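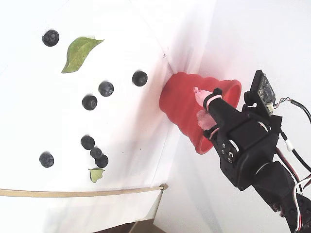 4.3 Do longer bans make for safer sprints?

Figure 3. Eight blueberries, two leaves and a red ridged cup on a white board, with a black robotic arm reaching toward the cup.

The case for longer bans rests on a simple idea: a rider who knows he may lose most of a season will hold his line in the last 200 meters. It is easy to see why race organizers like this idea. It costs them nothing, and it puts the blame for a crash on one person. We are less sure that the data back it up.

Our sample covers 277 bunch finishes coded from race video by two readers working apart. In 21 of them at least one rider went down inside the final kilometer. The race jury named a rider at fault in only 7 of those crashes, and a ban of any length followed in 2. Whatever one thinks of bans, two cases are not a base on which to build a claim about deterrence, and we do not try.

Babić takes a bolder view. In her study of the Trivham stage races, she reports that sprints became "visibly calmer" in the season after a well-known ban. We went back to the same finishes and could not find the change she describes. Part of the trouble is the word "calmer," which her paper never defines. If it means fewer changes of line, our counts show no clear drop. If it means fewer crashes, the numbers are too small to say anything at all. It should also be noted that the Trivham finish was moved to a wider road that same season, a point that gets one footnote in her paper and deserved a good deal more.

Tedesco makes the opposite mistake. He argues that road layout explains nearly everything and that rider conduct hardly matters. His main evidence is the downhill finish at Krasniqi, where crashes stopped once the final bend was taken out. That is a striking result, but it is one finish, and it was picked for study after a run of bad crashes. A quiet spell was likely to follow with or without the new road plan. The finish at Rillico kept its bend and also had no crashes in the years he covers - he does not mention this.

There is a further problem that both authors share, and so do we. Jury reports are written to settle a ruling. They say who moved and whether a rule was broken, and they leave out the speed of the bunch, the wind, and how the barriers were set up. Two readers may agree perfectly on what a report says and still be coding something of little use. Our readers disagreed most often on whether a change of line came before or after contact, and that is the very question a ban depends on. Where they could not agree we left the finish out of the fault count, which may make that count look cleaner than it should.

We also asked for the barrier plans used at each finish. Zetside was the only race to send a full set, drawn up in March and changed twice before the start. The others sent partial plans or none. Without them, any model that claims to separate the rider from the road is mostly guessing - ours included, and for that reason we report the raw counts and leave the model to the appendix.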